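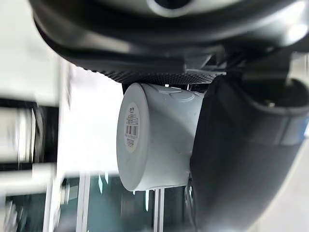 Seeing the Step: Lighting the Stairs at Ranholm
Speaker notes

Opening

Thank the hosts. Ask if the back row can hear. Mention that questions can come at any time, but the long one about wiring should wait.

This talk is about stairs in an old public building and how people see them, or fail to. Ranholm is a former grain exchange that now holds a reading room, two rental halls and a music school. It has 115 steps between the street door and the top landing. When we started, most of them were lit by whatever was left over from the halls.

I work on lighting. I did not design the stairs and I could not change their shape. The building is protected, so the stone stayed and the rail stayed. What we could change was the light and the edge strips.

Where people trip

Say this part slowly.

Most of the reports in the building's logbook were from people coming down. Going up, the front of each step faces you. Coming down, you see only the flat parts, and if they are all one color they run together into a ramp. Your foot finds the edge late.

The worst place was the turn above the Cukeck Street entrance. A window faces you as you come down, and in the afternoon it is much brighter than the stairs. Your eyes adjust to the window. The steps go dark even though a meter laid on them gives a decent reading.

Point to make: the reading was never the problem. We had already been told once to put in brighter lamps. Somebody had done it, and the glare got worse.

First attempt

We put a row of small lamps in the wall at ankle height. They looked good in the evening. In the daytime they did very little, and for children they were close to eye level. The music school complained within a month, and they were right.

We also tried a white painted line on each edge. It was easy to see for a few weeks. Then it wore through in the middle, where everybody walks, and stayed bright at the ends, where no one does. Skip this if time is short.

Direction of light

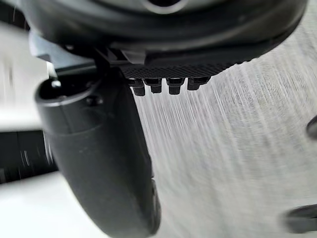 An edge strip has two jobs, grip and contrast, and the lighting can help or hurt the second one. A smooth dark strip tends to give back one broad shine when a lamp is in the wrong place, and from the top of the stairs that shine can hide the edge completely. A rough surface breaks the light up. Look at the long black piece here with the fine crosshatching: the highlights on it are small ones, spread through the pattern, and you can tell at once that it is a textured surface. I wanted that effect on the stairs, at a coarser scale, visible to someone standing several steps up.

So we moved the light. The lamps went up to a height of just over seven feet, on the side wall only, aimed across the steps and slightly down. Light from one side gives each strip some texture and leaves a soft shadow under the lip. Light from both sides cancels the shadow. Two lamps facing each other on a landing are fine, but on the flight itself we kept to one side.

Pause here for questions about mounting. The brackets were made for us by Wovix, and the drawings are in the handout. They fix into the mortar joints, so no stone was drilled.

The window

We did not cover it. The reading room staff like it and so do I. We hung a woven blind over the lower part and turned up the lamps near the turn during the day. At dusk they drop back. This is the reverse of what many people expect, so expect a hand to go up. Daytime needs more light on those steps because the window is competing with them.

The control is a plain light sensor with a slow fade. The first one switched suddenly whenever a cloud passed. Change the delay before you change anything else.

Cost and upkeep

The strips came to almost 504 feet in total, including the landings. Order extra from the same batch. We did not, and the replacement pieces on the second flight are a slightly different black.

Cleaning matters more with a rough strip. Dust fills the texture, the strip goes gray, and the contrast with the stone drops. The cleaners now use a stiff brush along the edge before mopping. Put it in the cleaning contract in writing. A verbal request lasted until the staff changed.

What I would do differently

Test at the real time of day. We did our first trial at 9 in the morning, when the window is harmless.

Walk down with reading glasses on, then with sunglasses just taken off. Carry a box. Walk down with someone shorter than you.

Talk to the rail people earlier. At Oravec, the next building we are doing, the rail is coming out anyway, and the lamps can go inside the new one. Drawings should be ready in September.

Questions. Leave the stair section drawing up on the screen, and remind people that the handouts are by the door.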